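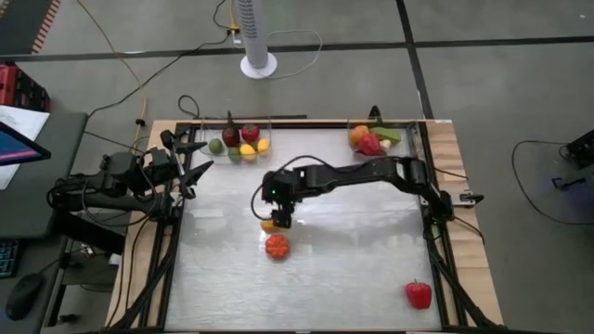
Myrto Sotiropoulos never told a class what the groups were. She put out the play food and two bins, asked the children to put together the things that belonged together, and then, by her own account, kept her mouth shut until the last piece was in. If a child asked whether the pepper was a fruit, she asked where the child would look for it in a shop.

Chapter 5
Sorting and Grouping

Sorting is one of the first pieces of organised thinking that a young child does with the hands. Long before children can explain what a vegetable is, they can put a toy cucumber with a toy garlic bulb and leave the strawberry out. What they find hard is saying why, and keeping to the same reason from the first piece to the last.

In this chapter you will look at how children between the ages of 2 and 5 sort familiar objects, what kinds of rule they use, and how an adult can set out the materials. We stay with play food for most of the chapter. It is cheap, most settings already own some, and nearly every child has met the real thing at a table or in a shop.

Rules for sorting

A sorting rule is the reason that decides which group a thing goes in. Children may sort by colour, by size, by shape, by feel or by kind. Play food lends itself to all of these, and the rules often disagree. Lemons and limes go together by kind and come apart by colour. A red apple and a red pepper go together by colour, but a child who is thinking about dinner will separate them.

Look at the two clear bins at the head of the chapter. The lemons and limes share a bin with an apple and a strawberry, and it would be easy to name that group fruit. The other bin has a pepper, a piece of cucumber and a garlic bulb, with an orange beside them. A student who has settled on "fruit and vegetables" as the rule will want to move the orange. Try to think of another rule first, one that would leave it where it is. Then decide where you would put the pumpkin, and whether your new rule still works.

Adults tend to see a piece in the "wrong" bin as a mistake. Sometimes it is. Just as often the child has changed rule halfway through, or has a rule that the adult has not thought of. At the Rastska nursery, where Sotiropoulos taught, one boy put his orange with the onions every morning in February. When she finally asked him, he said they both had to be peeled.

Words used in this chapter

Group: a set of things put together for a reason.
Rule: the reason.
Single sort: every piece is sorted once, by one rule.
Re-sort: the same pieces are sorted again by a different rule.
Odd piece: a piece that does not fit any group under the rule in use, or fits more than one.

Setting out the materials

Choose see-through containers if you have them. Children can then check the contents from the side without tipping everything out. Leave clear space on the table in front of the bins, where pieces can wait while the child is thinking.

Start with a small selection. The Firkus play food box holds more than 60 pieces, and putting them all out at once usually ends in a shop game - a perfectly good game, but a different lesson. Pick out pieces the children can name, and include one odd piece. A pumpkin does well, as many children know it only as a lantern and have never thought of it as food.

Avoid bins with picture labels in the first session. A label gives the rule away, and you will learn only whether the child can match.

Vilém Matoušek takes a different view in his notes for students on placement. He prefers to name the groups at the start with the youngest children and drop the names later on, and section 5.2 sets out his method beside the open one.

Before you read on

Collect a handful of different foods from your own kitchen, real or toy. Sort them into two groups and write down your rule in one short sentence. Put them back in a heap and sort them again by another rule. Note any piece that changed group, and any piece you hesitated over. Keep the note, as you will need it for the first activity in section 5.1.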